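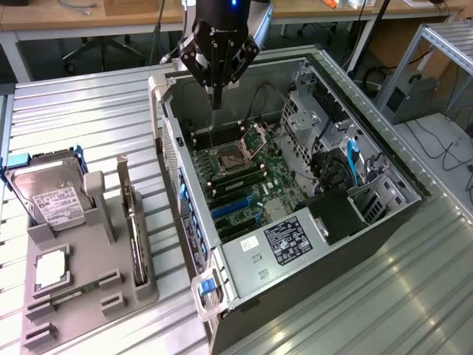
Figure 2. Desktop assembly cell with the gripper above the open computer case. The component fixture is at left.

3.2 Cell Setup and Routine Care

The cell is built on a table of ribbed metal profiles, to which the component fixture and the stop blocks for the computer case are bolted. The case is laid on its side with the panel removed and the rear ports toward the fixture (Figure 2). The fixture presents the hard disk drive upright, the processor flat in a shallow holder, and the memory module and expansion card in slotted supports. The holders were supplied by Wirkwood and are replaced as a set when any slot becomes loose.

Fingertip alignment was checked before each block of trials by closing the gripper on a steel pin mounted in the table. If the measured offset exceeded the limit set at installation, the tool center point was taught again and the block restarted. Over the study period the gripper completed 3,102 closing cycles. The fingertips were changed once, after cycle 1,747, when wear on the inner faces began to affect the grip on memory modules.

The side joints of the gripper were cleaned and their screws tightened every 700 cycles — a shorter interval than the one used in our earlier cell at Yensuk. All service work was entered in a shared log kept by Si-eun Koo and reviewed in February by Bernadette Ó Súilleabháin.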